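Cleaning and Storing Shared Building Blocks

Wallumbridge Family Learning Center
Guidance prepared by Razia Awan, Early Years Resources
Last reviewed 22/10/2020

This page sets out the procedure for cleaning plastic blocks in the lending collection. It applies to all sets returned to the Sitden and Warraich rooms, including those borrowed for home use. The collection holds nearly 3100 pieces, and sets are checked and washed before they are lent again.

What you will need
A basin of warm water
Mild dish soap
A soft cloth and a soft brush
Two clean towels
The storage tub and label for the set

Before washing
Empty the tub onto a clear, pale work surface, where chips and dirt are easier to see. Turn each block over and look at every face. Set aside any block with a crack or a sharp corner and place it in the repairs tray. Wooden blocks must not be soaked — wipe them with a damp cloth and dry them at once.

Washing
Add a small amount of soap to the water and wash the blocks in batches of 10. Use the cloth on flat faces and keep the brush for corners. Crayon marks may need a second wash. Scouring pads and abrasive powders are not to be used on plastic, as they dull the surface. 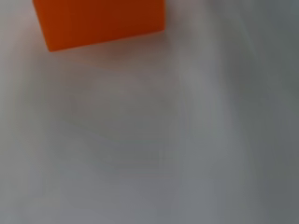

Rinse each batch under running water and lay the blocks on a towel with space between them. Turn them after 3 hours and leave them until fully dry. Blocks put away damp can develop an odor, particularly in tubs with tight lids.

Wipe down the work surface once the batch has been moved. Soap residue leaves streaks and will transfer to the next set.

Storage
Sort plain cubes by color and return them to the tub named on the label. Larger blocks go at the bottom. Do not fill a tub above the line marked inside it. Tubs are to be kept on the lower shelves, away from radiators and direct sun.

Sets due for replacement are listed each December. Requests for new labels or spare lids should be made to Mei-kuen Hung at the Nunow desk.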